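Visit notes: the two-arm cell at Mendevura, Usirley site
18/11/2022 - by the Aquino plant visits desk
9 comments | 54 shares

Got in late, coat still on, straight down to the cell. Two arms, one table between them. The crew calls it Tudever, no idea why, didn't get to ask. Small room, good coffee.

Most of the hour went on upkeep, which suited me. Fingers come off every 2,000 cycles and get checked for wear against a new pair. Wrist bolts get a torque check at the same time. Last full rebuild was in September - a cable had chafed through inside the left arm and took the encoder signal with it. Two days down. They've rerouted it since and added a second clip.

Any change to a grip gets run in the simulator first. Same two arms, plain table, a few odd shapes to pick at. If the fingers touch down wrong there, it doesnt go near the real cell. 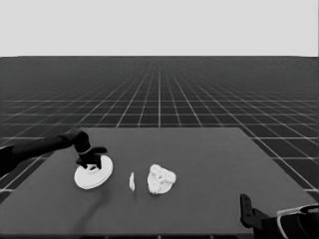
Calibration next. They touch each arm off a steel pin in the table, save the numbers, then do it over with the arms swapped. 238 saved sets so far, all on one shared drive, names a mess. They know.

Spares: one full gripper on the shelf, fuses, belts, a bag of finger pads. No spare controller - too pricey, and the lead time is awfull. I'd lose sleep over that one.

Had to run for the train before the restart test. Going back in spring if they'll have me.

Share this | Print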